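Two sacks of cumin and a lot of opinions

October 15, 2018

I promised a few of you I'd write up the trip to the wholesale market at Keker, and then I got home and slept and did the washing and generally found other things to do. So this is a bit overdue, and I've probably forgotten half of it.

For anyone new, I sell spices and pulses from a very small shop, and until this summer I bought nearly everything through one wholesaler. He's a nice man and he always answers the phone, but his prices went up in June and then went up again, and when I asked why he said "the market" as if it was the weather. So I thought I'd go and look at the market myself.

I went with Marilou Dizon, who has the grocery two streets over and has been buying at Keker for years. She told me to wear flat shoes and bring a pen, and not to look pleased about anything. I managed the shoes.

The trading starts early. By the time we'd found somewhere to park, the lentil people were already packing up and there was a queue for tea. It's laid out in long sheds, pulses at the road end, then dried fruit, then spices right at the back, so your nose tells you when you're getting close. Chilli first - my eyes were streaming before I'd seen a single sack of it.

What I hadn't understood is how much of it is done by commission agents. The growers mostly aren't there at all. Their crop comes in, an agent looks after it, the agent finds the buyer and takes his cut, and the farmer gets a slip and (eventually) the money. Volkan Sezer, one of the agents Marilou deals with, was very patient about explaining this to me while also selling things to three other people. He reckons the new fee rules will push the smaller agents out. Marilou reckons he's been saying that since she met him.
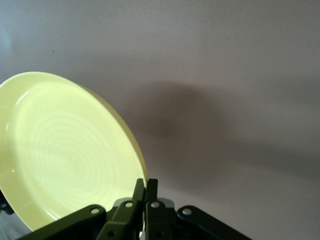

Anyway, cumin. I'd gone for cumin and I was determined to come home with some. There were two lots I liked, one from up near Rurnitberg and one from further off that was cheaper and, to my nose, a bit tired. You rub some between your palms and smell it, and then you look at what's left on your hands. The cheap lot left a lot of dust. Volkan said it was only the outside of the sack. I asked for some from the middle and it was just as dusty, and he laughed and went back to talking about the Rurnitberg one.

I bought two sacks. I did haggle, sort of, by which I mean I went quiet for a bit and Marilou coughed. It came out cheaper than I'd been paying, even after the market fee and the loading and the man who wants paying for watching the car. I won't put the exact price up here as I know for a fact that my old wholesaler reads this (hello!).

The grading was the part that surprised me most. There's an official office with sieves and a moisture meter and a very serious woman called Erlinda Buenaventura, and you can take a sample in and get a certificate. Hardly any of the traders bother for small lots. She said she'd happily test 1,000 samples a week if people would only bring them, and that most of the rows she gets dragged into could have been settled before any money changed hands. I took mine in, partly out of guilt. Moisture was fine, and there was a bit more stalk in it than I'd like, but nothing I can't sieve out at home.

I also had a long chat with Unai Villalobos, who farms coriander and drives in with it himself as he doesn't trust anyone else to. He showed me how the colour goes if it's dried too fast in full sun. He'd like the market to put up a proper covered drying floor for growers to use, and apparently it's been on the plans for ages, along with cold storage and a better road in. The road really does need doing. I thought we'd lost the exhaust on the way out.

Would I go every month? No, I don't think so. It's a long way, I'm not good at mornings, and I can only store so much before it starts losing its smell. But every season, yes, especially for cumin and coriander where you notice the difference straight away. For turmeric I'll stay with the wholesaler for now, his is good and I'd only be going to the trouble out of spite.

The new cumin is in the shop already, in the big jars by the till. Mrs Bautista - Maricel, I should say, she's told me often enough - has had some for her lamb and wants me to put a bag by for her sister. If you'd like it ground, give me a day's notice, the grinder's been sulking again and I have to let it cool down between batches.

Next time I want to look at the dried fruit sheds properly. Marilou says the apricots are worth the drive but to leave the figs alone.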